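Kitura套件用了一个多月,先写一版

三月 手臂类 / 套件 / 长文

先说一声,这篇是赶出来的。试用期快到了,续不续租得给人家回话,我脑子里一堆东西,不写下来过两天就忘。想到哪写到哪,顺序乱,见谅。

背景交代两句。我们组一直想弄一套能自己教动作的手臂,不做工业那种,就是桌面上拿拿放放,拿来试各种想法。自己攒过一次,攒得很惨,驱动版本对不上,装了一个礼拜,最后连回零都回不准。所以这次学乖了,去找现成的。

看了一圈,最后租了Kitura。名字是整套的名字,里面分几块:手臂本体加夹爪是一块,教动作和跑任务的软件叫Prurkska,远程支持和换件走的是另一个服务,叫Flistosik,单独签,单独付钱。这个拆法我一开始没看明白,后面会骂。

还有一个备选是Lencho,也借来玩过几天,后面对比的时候说。

开箱和安装

箱子很大。真的大。电梯能进,但是得斜着。泡沫切得很好,每个件都卡在自己的槽里,这点给好评。配件盒里螺丝按步骤分了小袋,袋子上印编号,编号跟说明书对得上。以前那家螺丝全倒一个袋子里,我现在想起来还生气。

说明书是薄薄一本,图多字少,前半本看图就行。后半本讲急停和限位,字突然变得很密,翻译也开始不对劲,“关节归家”看了半天才反应过来是回零。建议直接去下电子版,电子版重新翻过。

装的时候最花时间的是底座。说明书说要固定在“足够重的平面”上。多重算足够,没写。我们一开始夹在一张普通桌子上,手臂一甩,桌子跟着晃,末端晃得更厉害。后来换了重的台子才好。这个信息应该写在第一页,用红字。

线。线比我想的多。电源一根,控制一根,夹爪那边还要从手腕绕一圈下来。绕法有讲究,绕紧了转到极限位置会扯,绕松了会挂到别的东西。扎带送了一包,别一上来就全扎死,先让手臂把每个姿态都走一遍,再扎。我扎死过,剪掉重来,扎带用掉半包。

插电,开机,灯亮,夹爪开合一下。第一天到这里就收工了,因为已经晚上了。

软件Prurkska

登录要注册账号,账号要验证邮箱,验证邮件进了垃圾箱。找了半小时。好吧。

界面分左右,左边是任务列表,右边是手臂的实时姿态。任务这个概念做得挺顺,你给它起个名字,录几遍动作,它存下来,然后可以选“照做”或者“学着做”。照做就是原样回放,东西挪一点就抓空。学着做是重点,录的遍数多了以后,东西放在不同地方它也能去够。我们租它主要就是冲着后面这个。

录动作有两种办法,一种是直接用手拖着手臂走,一种是用配的手柄。拖着走直观,新来的人五分钟就会,但是手会挡视线,而且人累。手柄上手慢,练顺了之后动作干净很多,录出来的东西明显好用。我现在全用手柄。

有个坑,录的时候不要犹豫。你停在半空想三秒,它就把这三秒也学了,跑起来到那个地方也停下来发呆,一模一样的发呆。我们组里现在管这个叫“沉思”。解决办法就是录废了直接删,别心疼,重录。软件里有个剪辑功能,说是可以把停顿剪掉,剪完轨迹会跳一下,不推荐。

第2版软件是月中推送的,更新之后界面快了不少,以前切任务要转圈,现在点了就开。但是把快捷键全改了。全改了!更新说明里写了一行“优化操作习惯”,谁的习惯啊。我到现在还会按错。

测试任务

我不信官网上那些视频,视频都是剪出来的。所以自己弄了个很土的任务,一根胡萝卜,一个碗,一张圆桌。把胡萝卜放进碗里,再从碗里拿出来,碗的位置随便换。土是土,但是夹取、放下、碗边躲避都有了,而且东西便宜,掉了也不心疼。

为什么是胡萝卜呢,细长,一头粗一头细,横着夹和竖着夹难度差很多,夹粗的那头和夹尖的那头也差很多。方块太简单了,每家套件拿方块演示都漂亮。

桌子选圆的也是有想法的。方桌有边有角,很容易偷懒拿桌角当参照,碗摆着摆着就摆成固定几个点了。圆桌没有角,摆的人自己也说不清刚才放哪了,正好。

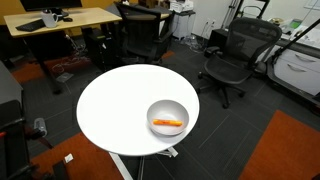 规则定得很简单。夹起来、放进去、松手后东西留在碗里,算成。碰翻碗不算,夹起来半路掉了不算,在碗边蹭一下弹出去也不算。从碗里往外拿单独记,难度不一样,混在一起算没意思。

先录。录了好几个下午,腰疼。录到后来人会变懒,碗总往右手边放,因为顺手。这个一定要注意,数据里全是右边,它就只会右边。后来我定了个规矩,每录几遍就把碗挪到一个不顺手的地方去,哪怕远一点,哪怕挨着桌边。

挨着桌边那几个位置是最烦的。手臂要伸得长,伸长了就抖,夹爪下去的角度也不好看。前面学出来的几版模型到了桌边基本不行,会在半路停住,然后慢慢往回缩,样子很怂。补录了一批桌边的之后好很多。

补录的时候学到一个东西:胡萝卜在碗里的姿势也要换。平躺着是一回事,斜着搭在碗壁上又是另一回事。平躺着好夹,斜着的时候一头翘起来,夹爪从上面直下去很容易只咬住一个尖,一提就滑。你得让它学会先偏一点再下。官方教程里完全没提这个,我翻了两遍。 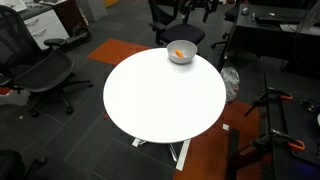
碗挪到圆桌远的那一侧,橙色的小东西斜靠在碗壁上

然后是跑。总共跑了500次放入,成了369次。七成多一点。

这个数怎么看呢,看你拿来干嘛。如果你想让它没人看着跑一晚上,不行,差得远。如果是拿来试想法、比较两种录法哪个好,够用了,而且比我自己攒的那套强太多,那套我都不好意思报数。官网首页写的那个成功率我就不抄了,测法没公开,没法比。

没成的里面,大头是夹偏。夹爪到位了,高度也对,左右差了那么一点点,一合,胡萝卜被拨走了,滚一下。它还不知道,空着爪子继续往碗那边走,很认真地在碗上面松手,什么也没有掉下来。看着又好笑又来气。

夹爪其实有开合反馈,合到底就说明没夹到东西嘛,这个信号软件里是能读到的,在调试页面那个曲线上清清楚楚。但是学着做的模式不用它。我写信问了,回复说在规划中。规划中就是没有。

其次是提起来之后掉。夹得太靠尖那头。还有一小部分是松手太早,离碗口还高,掉下去弹出来。松手高度后来我在设置里找到一个参数,藏得特别深,改低之后这类少了很多。路径是:任务,高级,末端,释放偏移。记一下,我找了一个下午。

从碗里往外拿我没跑那么多次,不报数了,感觉比放进去难。碗边碍事。夹爪两根手指下去的时候要张开,张开就容易碰碗边,碰了碗就转,碗一转里面的东西也跟着挪。换个口更大的碗会好很多,不过换碗就有点作弊的意思,没换。

夹爪单独说两句

标配的夹爪是两指的,手指黑色,内侧有一层软的。力度分档,我一直用中间那档。夹胡萝卜没问题,夹纸杯会瘪,夹钥匙夹不起来,太薄了,手指尖碰到桌面就报警。

报警这个要说。手指尖轻轻碰桌面,它就认为撞了,停机,弹错误509。然后你要去点确认,点完回零,回零走完再重新来。一次两次还好,桌边那批位置一下午弹了我好多回,点到手麻。碰撞灵敏度可以调,默认是最高,调低一级之后清净了。再低我不敢,毕竟旁边有人走来走去。

查509是什么意思也查了半天,错误表在Flistosik的支持网站上,要服务账号才能看。我买了你的手臂,错误码是什么意思还要另外付钱才能看?这个真的不合理。我在论坛里看到别人贴的截图才对上的。后来我们签了服务,登进去一看,509那一条就写了一句“末端接触异常”。就这一句。

Flistosik这个服务值不值

分两面说。

不值的:文档锁在里面。基础的错误说明应该公开,我前面说了,不重复。计费也绕,按月,但是换件另算,运费再另算,合同里三个地方写三种说法,我们财务打电话去问了两回。

值的:远程支持的人是真懂。有一回手臂回零之后偏了一个小角度,肉眼看得出来歪,我以为编码器坏了,都准备打包寄回去了。连上远程,对方看了一会儿日志,让我断电,把其中一个关节用手推到刻线,再上电,好了。前后没多久。要是自己折腾,一个周末肯定没了。

回复速度,白天发的当天有人理,晚上发的第二天上午回。没碰到过不理人的。有一次问了个很蠢的问题(急停没拧出来,问为什么动不了),人家也没笑我,发了一张图过来画了个圈。

所以结论有点别扭,服务本身好,卖法不好。如果你们组里有懂硬件的人,可以先不签,真坏了再签,他们允许中途加。没有的话就老老实实签上。

和Lencho比

Lencho借来的时间短,只能说个大概印象,不严谨,别拿去当评测引用。

手臂更轻,一个人就能搬,Kitura得俩人。装起来也快,底座自带配重,放桌上就能用。这点我非常羡慕。

但是臂展短。同一张圆桌,远的那半边它够不着,得把桌子往前推,推完近处又太近了,关节折得很难看。我那个碗随便放的测试在它上面就没法完整做,只能做半张桌子。

软件简单,简单到有点少。录动作只能拖,没手柄。照做模式很稳,比Prurkska还稳,重复放同一个位置它几乎不出错。可是碗一挪就完了。它也有一个号称会适应的模式,我教了一下午,它适应得很随缘。

声音小。Kitura的几个大关节转起来嗡嗡的,隔壁工位抱怨过。Lencho基本听不见。

价钱上Lencho便宜,具体多少我不写,每家谈的不一样。如果只是上课演示,让学生摸一摸,我会选Lencho。要认真录东西、要够得远,还是Kitura。

日常用下来的零碎

想到一条写一条。

开机之后先让它空跑几分钟再干正事。刚开机的头几次总是差点意思,跑一会儿就正常。原因不明,问了,说可能跟关节温度有关。可能。

椅子要推开。办公椅这种东西会自己长脚,你一转身它就在桌子旁边了。手臂伸长的时候扫到椅背,又是停机又是确认。现在我开跑之前先绕桌子走一圈,把椅子都往外踢踢。

光照影响比我以为的大。下午太阳斜进来的那一阵成功率明显掉,拉上窗帘就回来了。所以要么全录进去,要么就固定开灯拉窗帘。我选了后面这个,懒。

手臂自己的影子也有影响。影子盖在东西上面的时候,它偶尔会犹豫一下,在上面来回找。录的时候多录点有影子的,好一些。

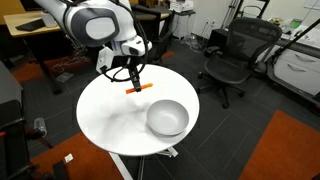 放下的动作比夹起来更值得多录。我一开始全部精力都在夹上面,觉得夹住就赢了一半。结果模型夹得挺漂亮,往碗那边走的时候路线乱飘,有时候从很高的地方绕一大圈,有时候贴着桌面蹭过去。后来专门录了一批从各个方向往碗上面走的,路线才规矩下来。

手柄的电池不耐用,一个下午就没了,而且没电之前没提醒,直接断。断的时候手臂会停在原地,这点做得对,不会乱动。但是你那一遍就白录了。备一根长一点的线,边充边用。

数据导出,能导,格式是他们自己的,官方给了个转换脚本。脚本能跑,文件名带中文会报错。我把任务名全改成拼音了,huluobo_jin_wan,看着很傻。改完就好。

导出来的文件很大,录像占大头。共享盘那边已经来催过我清空间。可以选低分辨率录,我还没试会不会影响学的效果,下回试。

训练可以在本地也可以上他们的云。本地就是慢,下班前点开始,第二天早上来看,刚好。云上快,按时间收费,不便宜,而且要排队,排队倒是不收钱。我们用了两次云,后来都在本地跑了,反正晚上电脑也闲着。

训练页面那个进度条不要信。它会在最后一截停很久,我以为卡死了,强行关掉过,前功尽弃。就放着,让它慢慢来。

胡萝卜用久了外面会花,换了新的之后成功率还掉了一点点,后来又上来了。没深究。

软件自动更新记得关掉。有一天早上来发现它自己更新了,前一晚的训练也没了。设置里有个开关,默认是开的。默认是开的!

几个有人在后台问过的

问能不能双臂。能,要再租一套,软件支持同时控两个,我没试过,没有地方放。

问小孩能不能玩。别。它挺有劲的,碰撞停机是有的,但是不要拿小孩去验证这个。

问不会编程行不行。行,我们组里做设计的同事就一行代码没写,录动作、跑任务都能自己来。到了导出数据那一步还是得找会的人帮忙。

问租还是买。看你用多久。我们是先租,租金有一部分能抵购买款,签之前一定要让他们把抵扣比例写进合同里,口头说的不算。我们当时差点忘了。

问夹爪能不能换别家的。接口是公开的,理论上可以,转接板要自己做。有人在论坛上发过图纸,孔位差了一点,照着做的人在下面骂。我没动,标配先用着。

问噪音。前面写了,嗡嗡的。贴墙放会更响,离墙远一点。

现在的想法

大概率会续,但是想跟他们谈一下文档的事,还有夹空了要能自己知道。夹空不知道这个是我最大的意见,比价格意见还大。如果下一版能把开合反馈接进去,我那些失败里面有一大块能救回来,至少它能回头在夹一次,而不是空着手去松手。

手臂本体没什么可挑的。一个多月,每天跑,没坏过,就是回零歪了那一次。外壳白的,显脏,手柄录动作的时候不怎么碰它还好,用手拖的那阵子满是手印,湿巾擦得掉。

接下来打算加难度。两个碗,让它挑着放。或者碗不动,桌上多放几样别的,看它会不会拿错。还想试试软的东西,毛巾啊手套啊这类,估计会很惨。另外那批低分辨率的录像也要比一下,空间再不清人家真的要来敲门了。

对了,释放偏移那个参数,更新之后又挪地方了,现在在“末端”外面一层。我写到这才想起来,前面那个路径是旧版的,懒得改上面了,按这个找。

要看失败记录的留个言,我整理的很乱,一张表,备注全是“滚了”“又滚了”。能看就拿去。

五点多了,先发,错字回头改。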